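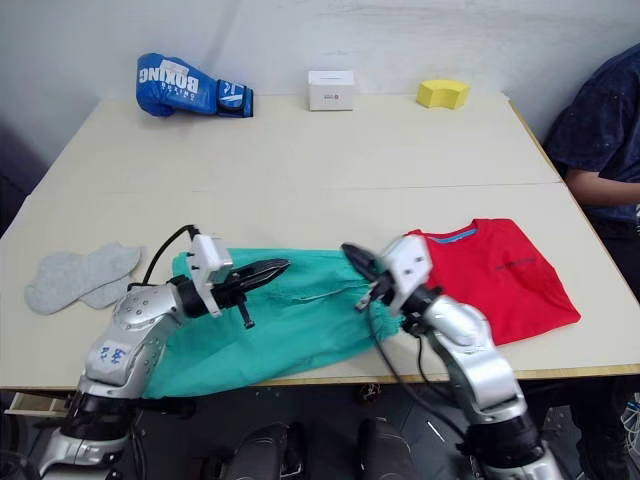

Reversion of rights (book publishing)

Reversion of rights is the return of publishing rights in a book from the publisher to the author, or to the author's estate. It usually takes place when the book has gone out of print, when sales have dropped under an agreed level, or when a fixed licence period has ended. The terms are set out in a reversion clause in the publishing contract.

12 shares | 3 comments

Background

Most trade publishing contracts are licences. The author keeps the copyright and grants the publisher the right to produce and sell the work in named formats, languages and territories. Older contracts often ran for the full term of copyright, with a short clause saying that rights would go back to the author if the book went out of print.

When books existed only as printed stock, the test was simple. A title was out of print once the warehouse had no copies left and the publisher did not plan to reprint. Print on demand and ebooks made this harder to apply. A file can stay on sale at almost no cost, so a book might never be out of print in the old sense even if it sells no copies in a year.

Triggers

Modern clauses name one or more events that allow an author to ask for rights back.

Sales threshold. The author may ask for reversion if the book sells fewer than a set number of copies, or earns less than a set amount, over one or two royalty periods. Some contracts count print and ebook sales together, while others count full-price sales only.

Fixed term. The licence ends after a stated number of years unless both sides agree to renew it. This is common in translation and audio licences.

Failure to publish. If the publisher does not bring out the book within a stated time after accepting the manuscript, often 18 months, the author may cancel the contract. Whether the advance is kept or paid back depends on the wording.

Insolvency. Many contracts say that rights revert if the publisher goes into liquidation. These clauses are not always enforceable, and in some countries an administrator may be able to sell the contracts as assets.

Procedure

Reversion is rarely automatic. The author or agent writes to the publisher, names the title and the clause, and asks for the rights to be returned. The publisher then has a notice period, commonly 6 months, in which to reprint the book or otherwise meet the contract. If it does neither, it issues a reversion letter. Later publishers and ebook distributors will usually ask to see this letter before they take the title on.

Remaining stock may be offered to the author at or near cost. The publisher is normally allowed to sell off what is left for a limited time. Licences already granted to others, such as a large-print or foreign edition, generally continue until they expire, and the income is divided as before or passed to the author in full.

What is not returned

Reversion covers the text. It does not usually cover the cover artwork, the page design, the typeset files or the ISBN, which belong to the publisher or were licensed by it. Index and map rights vary. An author who wants to reuse the cover must get permission and may be charged a fee – in many cases it is cheaper to commission a new one.

Example

The regional publisher Surnton brought out the walking guide Flelta in hardback and paperback. Its contract set a threshold of two royalty periods with low sales. After the request was made, Surnton chose not to reprint and the rights were returned in May, around four months before the notice period would have run out. The guide was then reissued as an ebook by Bezerra. The audio licence, held separately by Rateo, was not affected.

See also

Backlist
Out-of-print book
Subsidiary rights

Last edited 9/16/23

We use cookies to remember your settings. By continuing to browse you agree to our cookie policy. Accept | Manage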